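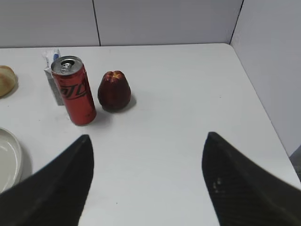
**Figure 7.1** A slim red can with its pull tab still in place, and a small carton behind it.

# Chapter 7: Packaging for Drinks

Most drinks reach the store in a can, a carton, a bottle or a pouch. Each package has to hold liquid, survive a truck ride and stack well on a shelf.

This chapter begins with the first two, the can and the drink carton. An aluminum can is light, keeps out light and air, and holds pressure well – soda makers depend on that. A drink carton is mostly paperboard with thin layers of plastic and sometimes foil. It packs tightly but does not suit fizzy drinks.

Section 7.2 follows Leonie Mösli, a buyer at Tikby, as she chooses a package for a new juice. Before you read it, find two drink packages at home and write down what each one is made of.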